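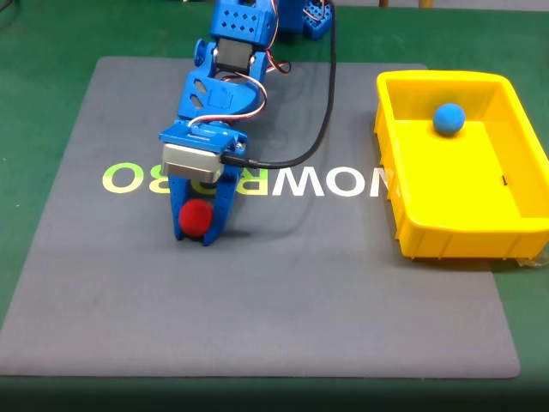 Odette Fleury wrote:
> Has anyone got sourdough to behave at altitude? We moved up to
> Trollstead in April and every loaf since has come out flat with
> a big tunnel under the crust. Same flour, same starter, same pot.
> My old recipe says 6 hours on the counter. Am I supposed to change
> the water too?

Hi Odette, and hi all,

Oh, I feel for you! I had the tunnel problem for a whole winter when we first came up the hill (we're a bit over 3000 feet) and I blamed the flour, the oven and my husband, in that order.

Six hours is too long up here. My dough is ready in four and a half, less if the kitchen's warm, and if I leave it the full time it just slumps when I tip it out. So I'd go by the look of it - domed on top, some bubbles at the edge, a bit of wobble when you shake the bowl. I also hold back some of the starter, maybe a quarter of it, and that slowed things down enough that I could go to the store and back.

Water, yes, a little more. Our air is dry and the flour seems to drink it. I add a splash, mix, wait 10 minutes and then decide about another.

Régis had a different fix, I think it was an overnight rise in the fridge? Régis, are you still reading these? I never wrote it down and I'd like it too.

I have rye starter to spare if anybody near Gesenthorpe wants a jar. Bring your own lid, I'm all out.

Marcy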